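How do dogs smell so much?

Your dog's nose is a marvel! Inside it are millions of tiny smell sensors, and when a dog is really sniffing it can take 4 or more quick breaths in a single second. Try that yourself (you'll get dizzy!).

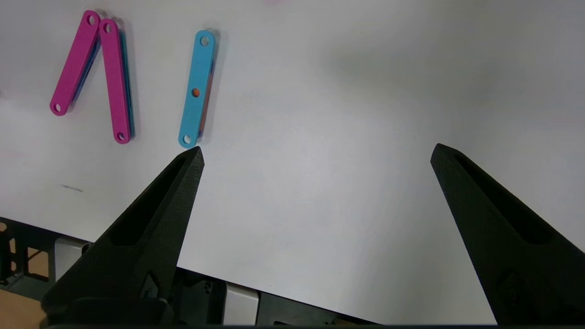 Dogs breathe out through the slits at the sides of their noses, so old air doesn't push away new smells. Wiggly, clever slits! Each nostril can also sniff on its own. Think of the two pink bars leaning together at the top in an upside-down V: two nostrils, two trails of smell, meeting at one answer – it's over there!

At the Honbridge dog club, puppies play a game called Find the Sock. You hide it, say "Find it!" and let the nose do the work. Start with 10 minutes, as sniffing is tiring.

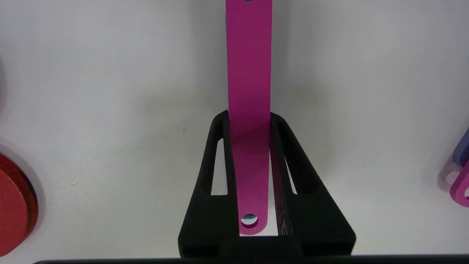 Plostmont reader Ferkeck wrote to us that an old dog can play too, and that a slow sniffing walk makes hers sleep all afternoon. Lovely!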